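4. How Long-Serving Leaders Answer Their Critics

4.1 Claims about competence
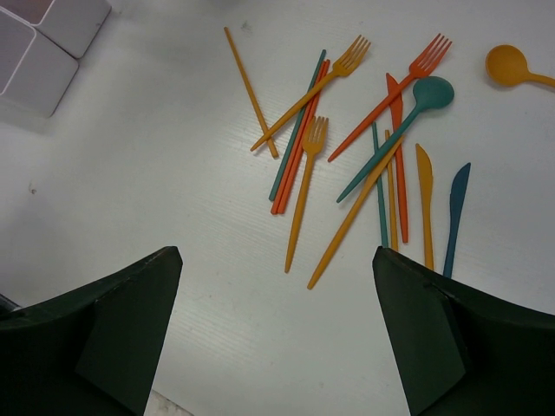
Figure 1. Colored forks, spoons, knives and chopsticks on a white tabletop.

The first group of replies in our material concerns competence. A leader who has held office for a long time is often told that he has run out of ideas, or that he never had the skill the job calls for. The usual answer is to point to the length of time in office. If the speaker lacked ability, the reasoning goes, he would have been removed long ago. We call this the tenure argument. Etim and Barredo used the same label in their work on regional governors, although they limited it to replies given during a campaign. We use it for any reply, whether or not an election is near.

The corpus contains 232 speeches and recorded remarks by 18 heads of government and heads of regional administrations. Each had served for at least two full terms when the remarks were made. We took the texts from official transcripts where these existed and from newspaper reports where they did not. Remarks shorter than 50 words were left out, as were remarks for which we could find only a summary. The oldest texts needed retyping from scanned pages, and a few passages could not be read. These passages are marked in the data and were not coded.

Two coders, Ibrahim and Oyewole, read every text separately. They marked each passage in which the speaker named a criticism and then answered it. The coders agreed on most passages at the first reading. Disagreements were mainly over passages in which the criticism was implied and never stated. After discussion these were kept if the speaker used a phrase such as "some people say" or "there are those who think," and dropped otherwise. The coding sheet was fixed on 5/12/20 and was not changed after that.

The tenure argument appeared in speeches by most of the leaders, but it was not spread evenly. It was common in talks given at openings of roads, schools and clinics, where the audience was local and the press was present only in small numbers. It was less common in addresses to parliament. One explanation is that members of parliament can reply, and an opponent who has also served for many years can make the same claim. Ammann found a similar split between local and national audiences in her study of mayors, and she linked it to the time allowed for questions.

Speakers often repeated the insult before answering it. In some texts the critic's word was said several times, and the transcript notes laughter. We did not treat laughter as evidence of agreement. Official transcripts are edited, and we do not know how the editors decide which reactions to record.

4.2 Claims about the abuse of power

Replies to the charge of ruling alone took a different form. Here length of service is a weak defense, as it is part of what the critics object to. Speakers turned to comparison. They named a past ruler, at home or in another country, who had used force openly and had lost power soon after. The listener was left to note that the speaker was still in office. In the remaining cases the speaker pointed to elections, to the number of parties on the ballot, or to newspapers that print unfriendly articles.

The two types of reply were sometimes joined in one speech. When this happened, the reply about competence nearly always came first. The order may follow the order in which the criticisms were made, but we could check this for only a small part of the corpus, where the original criticism had been published and could be dated.

A limit of the data should be noted. Newspapers tend to report the sharpest lines of a speech, so texts taken from news reports contain more direct replies than full transcripts do. Some 3,000 words of reported speech come from a single set of articles published one August, and we ran the counts with and without them. The ranking of reply types stayed the same. The share of comparisons fell slightly when the articles were removed.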